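Dikura Tenants' Group Questions Trenier's "Fresh Fabric" Laundry Fee

JANUMTHORPE, May. The Dikura Tenants' Group today asked Trenier, the company that manages the Assefa apartment buildings, to show evidence for its new in-building laundry plan before it starts billing households for it.

The plan, announced to residents by letter, would add a monthly charge of $40 to each apartment. In return, Trenier says, tenants will get "hygienic, low-energy garment care" from new machines in the basement. The letter claims that clothes washed in the new machines last longer, dry faster and need no ironing. It gives no source for any of this.

"We read it twice looking for a test result," said Tharindu Saha, spokesperson for the group. "There's a drawing of a leaf and the word 'proven.' Proven by whom? On what clothes? If there's a report, send us the report."
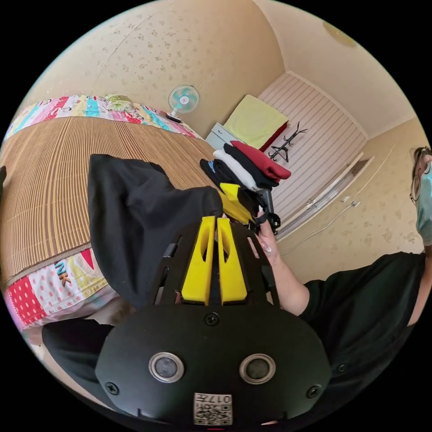
A black garment. Dark clothes are among the items tenants ask about most.

The group has no objection to new machines. The old ones break down often and the coin slots jam. What it objects to is a flat fee, charged whether or not a household uses the basement at all. Many tenants wash by hand or take their clothes to a relative's place, and under the plan they would pay the same as a family running a load every night.

Trenier has told residents that the fee will "pay for itself" through lower clothing costs. The group asked how that figure was worked out and was sent a second copy of the same letter.

There is also the matter of the dryers. The company describes a gentle cycle suited to "all everyday fabrics," but the terms on the back page say that it accepts no responsibility for shrinking, fading or loss of color. The group would like to know which of the two pages it is supposed to believe. 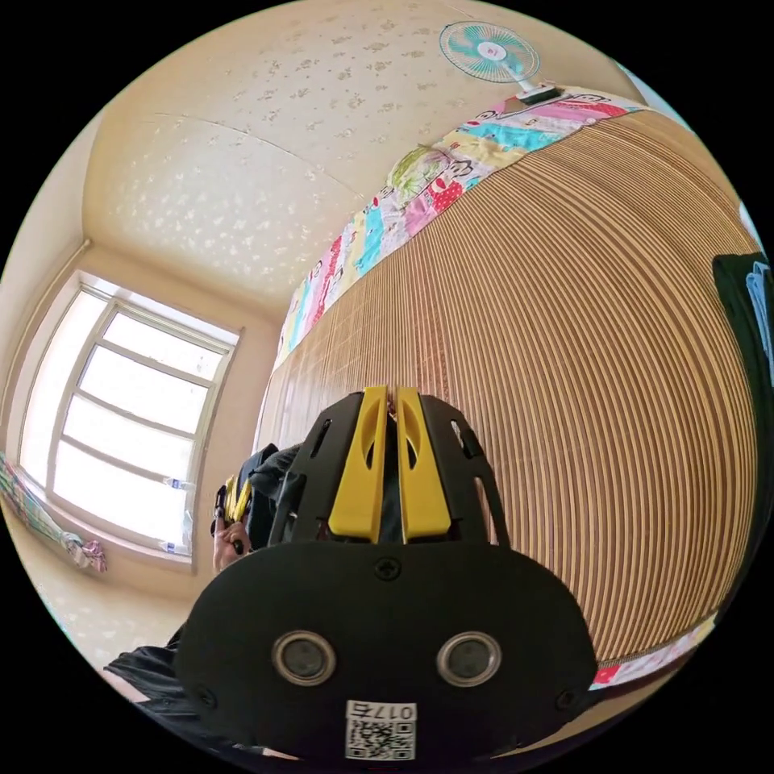

Black fabric in a small bedroom. The monthly charge would apply to every apartment, large or small.

Rafsan Rathnayake, who keeps the group's records, has gone through the contract summary that Trenier posted in the lobby. It runs for 2 years and renews unless the company decides otherwise. Tenants are given no way to end it. A late payment adds a further charge, and a household that falls behind could owe $400 before anyone from the office is required to call.

"I'm told this is standard," Rathnayake said. "I asked to see another building where it's standard and I'm still waiting."

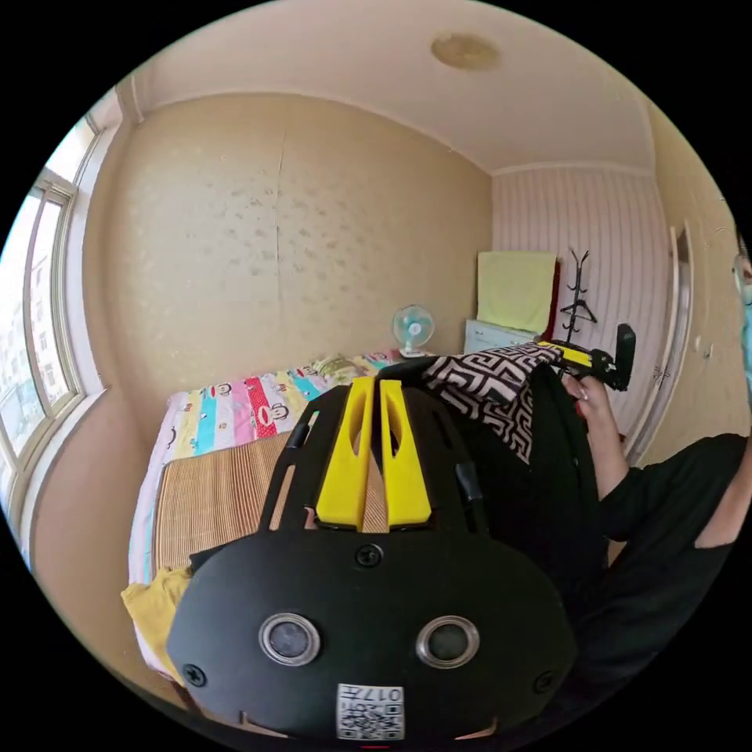 Bedding gets one sentence in the Trenier letter, and the sentence says that "most" items can be washed. The group doubts this was given much thought. Sheets take up most of a drum by themselves, and plenty of homes have more on the bed than sheets. A striped sheet with monkey faces on it can presumably go in with the rest, but a woven straw mat laid across it is another question, and the letter has nothing to say about mats, heavy blankets or pillows. Tenants who have to clean those items some other way would still be charged the full fee.

The group is asking Trenier to do the following before any charge appears on a rent statement:

Publish the test results behind its claims, including who carried out the tests.
Replace the flat fee with a price per load.
Let any household opt out in writing.
Remove the automatic renewal.

Trenier has offered an "information evening" at the Assefa buildings. The group will attend and has sent its questions ahead in writing, with a request for written answers.

Press contact: Tharindu Saha, Dikura Tenants' Group, Janumthorpe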